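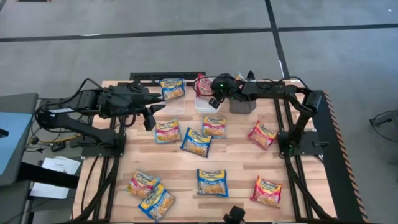

About us

Fitar looks after two-armed robot cells for people who would sooner not do it themselves. We started in Brotville with one bench, one toolbox and an optimistic view of cable ties. There are 14 of us now, and the view has dimmed a little.

Our practice cell has two black arms on a wooden worktop, with hazard striping down one side that visitors like to lean on. Its job is putting noodle packets into clear tubs. Packets slide, crinkle and overlap, so a gripper that has drifted out of line gets found out quickly.

Yurii Lysenko runs the cell and its logbook, which stands at 1218 entries, a fair few of them reading "cable again". Each morning he checks the base bolts, wipes the fingers, follows every cable from joint to floor and sends both arms home at slow speed. It takes roughly 28 minutes, or longer if someone has borrowed the 13 mm spanner.

New starters spend their first month doing the same under his eye. Bring your own spanner.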